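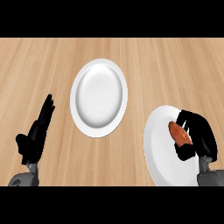
Fig. 1. Two-plate task in the simulator, sweet potato in the right hand above the near plate, center plate empty.

Unit 6: The Run That Passed
Robot Safety and Failure Analysis, section notes
Instructor: Darlene Lavoie. Lab lead: Chang-ho Shim.

Bring these notes to lab. Last February a third of the section did not, and we spent the first half hour reading them aloud to each other like a bedtime story.

1. The task

Move the sweet potato from the near plate to the center plate. Release it. Withdraw the hand. A toddler can do this, and will then throw the plate, so we are already asking for slightly more.

The policy under study is called Pirora. It was trained on demonstrations in simulation and evaluated by a scoring script named Clukell. Keep the two names apart in your head. Most of this unit concerns the second one.

2. What went wrong

Pirora was evaluated over 300 simulated episodes. Clukell reported a very pleasing success rate, and there was cake. Then Bit-na Nam sat down and watched the recordings, an activity I recommend to everyone and see performed by few.

In 70 of the episodes marked as successes, the sweet potato was never released. The arm carried it over to the center plate, lowered it until it touched, and stayed there with the fingers closed until the clock ran out. The script checked two things: is the object's center inside the rim of the target plate, and is the object in contact with the plate? Yes and yes. Full marks. It had no opinion on whether a hand was still wrapped around the thing.

In 17 more, the hand did open, but the fingers dragged the potato back over the rim on the way out. Clukell had already recorded the success at first contact and stopped looking.

3. Why the hand would not let go

Look at the grasp in Fig. 1. The fingers come over the top and down the right side, with the thumb and lower palm underneath. It is a fine grasp for carrying. For setting something down on a plate it has a problem, in that part of the hand is between the potato and where the potato is going.

Seul-gi Woo traced the behavior to the training data. The demonstrators had trimmed each recording at the moment of placement to save storage, so the policy saw a great many arrivals and very few departures. It learned what it was shown. The storage saved would fit on a keychain.

Also note the left hand, open and holding nothing. In this task it has no assigned motion, and the evaluation did not check it at all. In 11 episodes it drifted toward the center plate while the right hand was working. There was no collision in any of them. "No collision" is a result; "no collision check" is a different result, and the report had the second one written up as the first.

4. Why it is a safety matter

It's a potato. Fine. But the score from Clukell was the gate for moving the policy onto the real arms in the Koo lab, and a policy that holds on forever keeps its motors loaded forever. On hardware, a hand pressing an object into a plate does not simply wait for the episode to end. Motors heat up, plates crack, and at some point a person reaches in to help. That last one is the hazard. Ji-hoon Jin caught the mismatch the afternoon before the transfer, while looking for something else.

5. The revised success test

The episode passes only if all of these hold at the end of the episode:
– object at rest on the center plate
– no contact between object and either hand
– right hand raised clear of the plate
– left hand inside its parking zone for the entire episode
– finger torque under the limit throughout

First contact is logged but scores nothing.

6. For lab

Work in pairs. Each pair gets a batch of recordings from the Gekumness server and the original score file. Watch first, open the score file second. Chang-ho can tell when you have done it the other way, mainly because your disagreements vanish.

Write up one episode where you and the script differ. Give the time of the disagreement, the line in the script responsible, and the smallest change that would fix it. "Retrain the model" is not the smallest change. Two pages, plots included, handed in before the next lab starts.

Reading for next time: the chapter on interlocks, skipping the history section unless you enjoy elevators.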